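사진 > 작업실 > 천 정리

천 펴고 접기: 플로스타리 작업실의 가을 정리

2021-11-08
글: 쑤언 뜨

플로스타리 작업실에서 가을 정리를 했다. 행사용 천을 빌려주고 돌려받는 일을 하다 보면 시월 말쯤 선반이 어지러워진다.

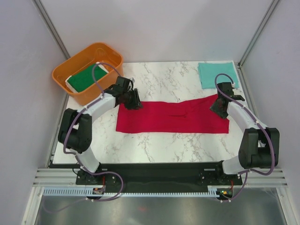

정리는 해마다 두 번, 가을과 2월에 한다. 2월에는 수선할 천을 주로 고르고, 가을에는 전부 꺼내서 다시 펴고 접는다. 올해 장부에 적힌 천은 587장이고, 그중 이번에 꺼낸 것은 490장이 넘는다. 나머지는 대여 중이거나 수선집에 가 있다. 작업은 젤리나 탈러와 다낭 하라합, 그리고 내가 나누어 했다. 빈첸츠 코플러는 장부를 맡았다.

아래에 작업대와 천, 보관함, 선반에 대해 짧게 적어 둔다. 접는 방법을 묻는 분이 많아서 그 부분은 조금 길다.

작업대
대리석 무늬에 가는 회색 결이 있는 흰 상판이다. 전에는 어두운 색 상판을 썼는데 진한 천을 올리면 얼룩이 잘 안 보였다. 밝은 상판으로 바꾼 뒤로는 올이 풀린 곳도 빨리 찾는다. 단점은 먼지가 눈에 띈다는 것이다. 천을 올리기 전에 마른 걸레로 한 번 닦는다.

빨간 천
가로로 길게 펴 놓는다. 긴 천은 가운데에 얕은 주름이 잡히기 쉽다. 양쪽 위 모서리를 먼저 맞추고 가운데를 바깥으로 쓸어 주면 대부분 펴진다. 그래도 남는 주름은 다림질 바구니로 보낸다.

빨간색은 겨울에 대여가 몰린다. 그래서 가을 정리에서는 빨간색을 제일 먼저 확인하고 선반 앞쪽에 둔다. 작년에는 뒤쪽에 넣었다가 12월 내내 다른 색을 꺼냈다 넣었다 했다.

청록색 천
네모에 가깝게 접은 상태로 상판 뒤쪽 구석에 둔다. 펴는 자리와 접은 것을 두는 자리가 겹치면 다시 구겨지므로 구석을 비워 쓴다. 우리 선반은 깊이가 70센티미터라서 정사각형으로 접으면 두 줄로 들어간다. 길쭉하게 접으면 한 줄밖에 안 들어가고 앞이 남는다.

청록색은 찾는 사람이 꾸준하다. 조명에 따라 파랗게도, 초록으로도 보이기 때문에 예약할 때는 색 견본을 먼저 보내 드린다.

주황색 통과 초록 천
모서리가 둥근 직사각형 플라스틱 통이다. 접은 초록 천이 들어 있고, 이 천은 가장자리에 흰 테두리가 보인다. 통에 넣을 때 꼭 반듯할 필요는 없다. 조금 비스듬히 들어가도 접힌 모양만 유지되면 된다.

통은 색으로 용도를 나눈다. 주황색은 접기가 끝난 것, 회색은 다림질할 것, 뚜껑이 있는 흰색은 수선 보낼 것이다. 처음에는 이름표를 붙였는데 습기 때문에 자꾸 떨어졌다. 색으로 바꾸고 나서는 새로 온 사람도 하루면 익힌다.

테두리 있는 천 접기
테두리가 있는 천은 테두리가 바깥으로 나오게 접는다. 선반에서 옆면만 보고도 어떤 천인지 알 수 있다. 순서는 이렇다.

안쪽 면이 위로 오게 편다.
짧은 변끼리 맞추어 반으로 접는다.
한 번 더 반으로 접고 손바닥으로 공기를 뺀다.
긴 쪽을 삼등분해서 접는다.
테두리가 앞을 보게 돌려서 통에 넣는다.

네 번째 단계에서 두께가 고르지 않으면 풀고 다시 한다. 대개는 두 번째 단계에서 모서리가 어긋난 것이 원인이다. 젤리나는 삼등분 대신 사등분을 하는데, 얇은 천이라면 그쪽이 더 단단하게 잡힌다.

테두리 없는 천 접기
방향을 따로 따지지 않고 접힌 등 쪽이 앞으로 오게 둔다. 등 쪽이 앞에 있으면 한 장씩 빼기 쉽다. 단이 벌어진 쪽을 앞에 두면 위의 천이 같이 딸려 나온다.

선반
아래 칸에는 무거운 천, 위 칸에는 얇은 천을 둔다. 색은 진한 것부터 왼쪽이다. 흰색과 크림색은 섞이면 구별이 어려워서 칸을 따로 쓴다. 이번에 꺼내 보니 크림색 칸에 흰 천이 제법 섞여 있었다. 밝은 낮에 창가로 가져가 한 장씩 대 보고 나누었다.

칸 사이에는 얇은 종이를 깐다. 신문지는 잉크가 묻어서 쓰지 않는다. 다낭이 포장지 도매상에서 무지 종이를 한 묶음 사 왔고 내년 가을까지는 충분할 것 같다.

빼기로 한 천
이번에 대여 목록에서 뺀 천은 13장이다. 촛농 자국이 남은 것, 햇빛에 색이 바랜 것, 단이 여러 번 터진 것이다. 큰 것은 잘라서 냅킨이나 포장용으로 쓰고, 작은 것은 작업실 걸레가 된다. 색이 바랜 천은 접힌 선을 따라 줄이 생겨서 염색을 다시 해도 티가 난다.

창가 쪽 선반에 있던 것이 특히 많이 바랬다. 그 선반에는 가림막을 달았고, 내년부터는 밝은 색만 둘 생각이다.

보관할 때 지키는 것
완전히 마른 천만 선반에 올린다. 세탁소에서 막 돌아온 천은 하룻밤 걸어 둔다. 비닐에 든 채로 넣지 않는다. 방충제는 선반 바닥에만 두고 천에 직접 닿지 않게 한다. 석 달 넘게 나가지 않은 천은 꺼내서 접는 선을 바꾸어 다시 접는다. 마지막 것은 바쁘면 자주 빼먹는다.

장부
빈첸츠가 쓰는 장부에는 색, 크기, 들어온 날, 마지막 세탁일을 적는다. 이번에 칸을 하나 늘려서 접는 방식도 적기 시작했다. 다른 사람이 접은 천을 다시 풀어 접는 일이 줄어들 것으로 본다. 수선집에서 돌아오는 천은 도착하는 대로 장부에 추가하고, 이 페이지에는 따로 올리지 않는다.

대여 예약은 평소와 같이 받는다. 정리 때문에 잠시 닫았던 색 견본 신청도 다시 열었다.

댓글

알기르다스 벤츠쿠스
선반 깊이에 맞춰 접는다는 생각을 못 했습니다. 저희 집 식탁보는 전부 길쭉하게 접혀 있어서 앞이 늘 남습니다. 주말에 다시 접어 보겠습니다.

바느질하는집
삼등분할 때 자꾸 가운데가 두꺼워지는데 저만 그런가요? 두꺼운 면입니다.

쑤언 뜨
두꺼운 면은 삼등분 전에 한 번만 반으로 접어 보세요. 크기는 커지지만 가운데가 덜 뜹니다.

바느질하는집
해 봤는데 훨씬 낫네요. 감사합니다.

민트차
청록색 견본 신청했습니다. 2월 행사에 쓸 건데 지금 예약해도 되나요?

젤리나 탈러
됩니다. 견본을 받아 보시고 날짜와 크기를 메일로 보내 주세요.

골목끝
촛농 자국은 종이 대고 다리면 빠지지 않나요? 버리기 아까워서요.

다낭 하라합
흰 초는 그렇게 해서 꽤 빠집니다. 색이 있는 초는 기름기가 빠져도 색이 남아서 대여용으로는 못 씁니다. 자국을 피해 잘라서 냅킨으로 쓰고 있습니다.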